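Harevia Two-Finger Gripper, Soft Pads

2 min read

If you've been going back and forth between the Harevia and the Pudel, we know the feeling - we kept both on the bench well into February before we could settle on a favorite. The Pudel closes faster, but the Harevia is kinder to thin cardboard, and its pads swap out with one small screw. It weighs 524 grams and opens to 92 mm, plenty for most pantry boxes turned narrow side out.

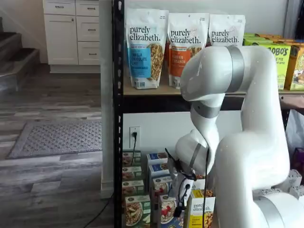 Do give yourself an afternoon to play with the grip force, starting low and creeping up. Pads are sold in pairs, 19 dollars, and we're always happy to talk sizes!

Comments

Elsie Tindall: Does it do pouches too?

Cyril Ackroyd: Mine does, slowly - pinch near the top.

Related items
Pudel Quick Gripper
Bloxham Wrist Adapter
Clellia Cable Clips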